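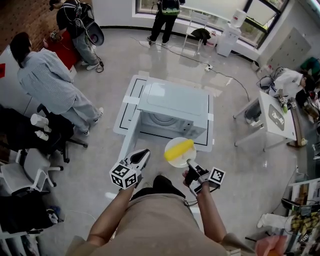 Microwave corn on the cob: your questions

I get more post about corn than anything else I write about, so I've gathered the usual questions on one page. I've been cooking it in the microwave since I moved into the flat on Dromard Road, where the oven took half an hour to warm up and tripped the fuse if the kettle was on. Old habits! My answers are for ordinary cobs and an ordinary microwave.

Do I need to take the husk off first?

No, and if you can get cobs with the husk on, leave it there. The leaves hold the steam in and the silk comes away far more easily afterwards. Just pull off anything loose or muddy and trim the long dangly bits so they don't catch as the plate goes round.

Mine came already peeled. Now what?

Most of mine do too, at least outside the summer. Wet a sheet of kitchen paper, squeeze it so it isn't dripping, wrap the cob and put it on a plate. You can lay the cob straight on the plate with no wrapping if you're only warming up one that's already cooked — a minute is usually plenty.

How long does it take?

In my 800 watt one, four minutes for a single cob in its husk and three and a half for a peeled one in damp paper. Two cobs want six or so, and I turn them over halfway. I wouldn't do more than three at once, they cook unevenly and you end up prodding them all and putting two back. Leave them to stand for a couple of minutes before you open anything up. They carry on cooking while they sit.

What size of plate should I use?

A flat round one that turns freely. Try it empty first if you're not sure! I had a lovely big Salazar dinner plate that fitted through the door perfectly well and then jammed against the back wall every single time. If the cob is longer than the plate, snap it in half, or cut off the stalk end with a heavy knife. Check underneath for a microwave-safe mark, and keep anything with a gold rim well away.

Is the plate going to be hot?

Yes, often hotter than you'd think from the look of it. Use a cloth, hold it by the rim and keep it level, because a cob will roll if you give it half a chance. Open the door all the way before you reach in. I also like somewhere clear to put the plate down, which sounds obvious until you're standing there holding it.

Can I put the microwave on a low table?

Several of you have asked this one, mostly people kitting out an office or a student room. I've done it myself. The table needs to be steady and take the weight, and you want space for the door to swing right open. Leave the gaps round the sides and top that your manual asks for. The drawback is the bending, and small children can reach the door. Plug it straight into the wall socket if you possibly can, and keep the cable out of the way of feet.

Why has my corn gone wrinkly?

Too long, or too dry. The kernels lose their water and go dimpled and chewy. Take thirty seconds off next time and make the paper wetter. Old corn does it as well, whatever you do. Iona Matheson wrote in to say she cuts wrinkled kernels off and puts them in soup, and I've been doing that since October with great success.

What about frozen cobs?

Straight from the freezer, in a covered dish with a spoonful of water. The little half cobs take me five minutes for two. Check what the packet says too, as they vary a lot.

Butter before or after?

After! Butter put on beforehand slides off and spits. I like it with salt and a squeeze of lime, and Rommel Umali's suggestion of grated cheese and chilli powder is very good if you don't mind the mess. Soft butter spreads better than a cold lump chased up and down the cob.

How do I get the smell out of the microwave?

Half a bowl of water with a few slices of lemon, two minutes on full, then leave the door shut for another five. Lift the bowl out carefully and wipe round with a cloth. Take the glass turntable out and wash it in the sink once it's cooled, and do the ring underneath while you're there, as silk gets wound round the little wheels.

Can I eat it cold the next day?

I do, sliced off the cob into a salad with spring onions. Get it into the fridge once it has cooled and eat it within two days.

Page last updated 1 Feb 2021. Baked potatoes have their own page.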